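Packing bench notebook, upstairs landing, Gorkbridge
Monday, September 21, 2020

In early, kettle on, stairs swept. Today is the gift box for the Kisari order. Orange box goes in the kraft carton, carton gets closed, sleeve goes on, done. Sounds like nothing. Krystyna wants a written method before November so that whoever is on the bench does it the same way, and so far there are as many ways as there are people.

Started with the cartons. Matei sent the new batch flat, kraft colour, nicer board than the Brotus ones, bit stiffer on the fold. Inside length is 428 mm by my ruler, inside width 70. Spec sheet says the same so for once no email to write. Crease on the long sides wants a thumb run along it first or the lid springs back up. Note for Sizwe: crease BEFORE folding, not after. After just makes the corner go furry.

Table stays where it is. Lamp on the left, flowers further back, both well out of the elbow zone. I did try working with the lamp on the right last week and kept knocking the shade. Leave it. 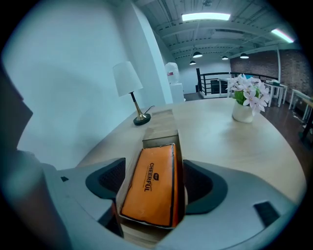 Orientation. We settled it, I thought, and then unsettled it over morning tea. Word on top reads lengthwise, so the customer has to turn the carton whatever we do. Krystyna's view is logo end away from the packer, always, so that the flap opens over the logo first. Mine is that it doesnt matter as long as it's always the same. Her way then. Written on the wall sheet in texta.

Handling rules as they stand:
Hold the orange box by its long sides. Never the ends, the brown edging scuffs there and shows every mark.
Clean dry hands. No hand cream till lunch (Sizwe).
Lower it in flat. If you tip one end in first the other end catches the liner and you get a crumpled corner.
Don't press on the printed face to seat it. Push on the edging.
If it sticks, take it out and look, don't force.

Did the first run by the above and it went OK. Bit slow. The tipping thing is a hard habit to break, I did it myself twice and I wrote the rule.

Fit is the bigger worry. There's room left over in the length. Fine on the table, but pick the carton up and tilt it and the box slides to the other end with a clunk. Not what you want from a present. Tried:
- tissue, one sheet scrunched at the far end. Works, looks like a lunch wrapper
- tissue folded flat into a pad, better, takes forever
- offcut of kraft board folded into a U, wedged at the far end. Quick, tidy, same colour as the carton so you don't really notice it

Going with the U. Strip wants to be 56 mm tall on the upright, any more and the lid bows. Cut a stack of them on the guillotine downstairs. Mind the blade guard, it's loose again, have told the office again.

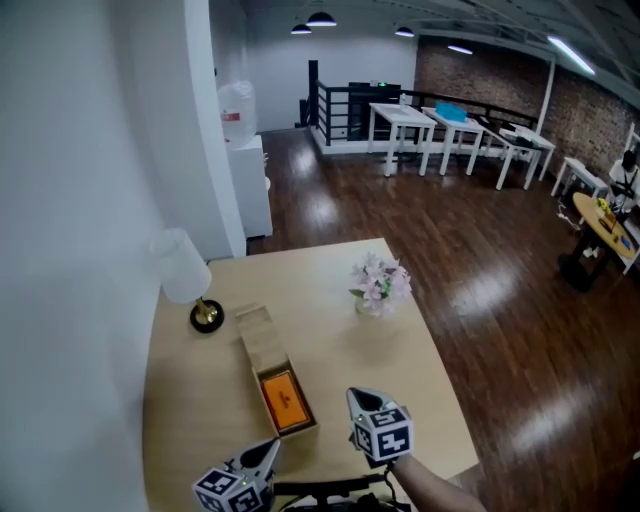 Lid. Leave it standing until the U is in, then fold over and tuck. If the tuck tab fights you the crease wasn't run properly, go back to step one. Sizwe reckons a bone folder would be faster than a thumb and he is probbaly right. Order 2.

Sleeve after that, seam underneath. Slide it on from the near end. It goes on snug, which is good, but it drags a bit on the matte board and if you rush it the front edge tears. Slow for the first few centimetres then it's away.

Finished cartons stack on the trolley, not on the table. Table marks easily and I'd like it to still look decent when the Kisari people visit. Also not on the floor, it was polished on the weekend and the cartons slide like hockey pucks.

Light's a bit flat up here after three. Turn the lamp on for checking scuffs, the overheads bounce off everything and you miss them. 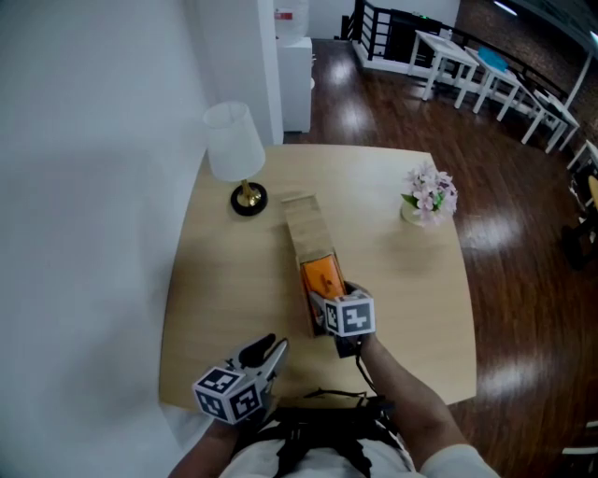
Can the orange box go in before the U piece, or does the U have to be in place first?
Box first, then the U. With the U already in there you can't lower the box flat, and the liner gets caught.

Left to do:
wall sheet needs a clean copy, my writing is shocking
bone folders
ask Matei if they can take the length down on the next batch, would save the U altogether
tape gun back from downstairs
check the sleeve artwork, Krystyna thinks the brown has printed too red next to the box. I can't see it. She has better eyes than me
sweep up the kraft bits before going home

Sizwe on the bench tomorrow, me on labels.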